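3.2 How people talked about their bathrooms

I went into the Ornness interviews expecting to hear about kitchens. Our questions were mostly about kitchens, after all, and the earlier work by Wilczyńska on shared flats had more or less convinced me that the kitchen was where households fought their battles. But of the 39 households I visited, it was the bathroom that got people going (one couple kept me on the landing for most of an afternoon, still arguing over the towel rail!).

What struck me first was how often people talked about the room as something they had inherited. They'd moved in, disliked the tiles, meant to change them, and then years went by. In 11 of the homes the fittings were older than the tenancy by a good long stretch, and those were the homes where I heard the fondest stories. People grumbled about the colour and then, a minute later, told me they'd miss it.
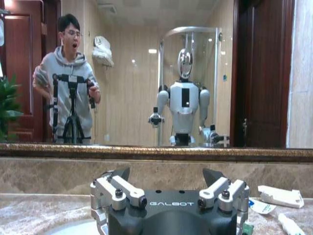 Figure 4. Marble vanity top with an oval basin, below a large wall mirror.

Fondness is a slippery thing to code, mind you. I started with the scheme from the Dratau study, which sorts remarks into comfort, cleanliness and display, and I soon had a great heap of remarks that wouldn't go anywhere. Where do you put "my mum would have loved this"? I ended up adding a fourth heading, which I called keeping, and went back through all 200 pages of transcript with it. It was slow going, but I'm glad I did it, as keeping turned out to be the heading I used most.

The Bisent households were a bit different. They live in newer blocks, mostly rented, and they talked far more about storage: where the spare rolls go, who has the top shelf, why there is never anywhere to put a wet flannel. Mirrors came up too, usually as a complaint about queues before work. I had one good long chat about whether a second mirror in the hall counts as part of the bathroom, and I've coded it as if it does (see the note on room boundaries in Section 2.4).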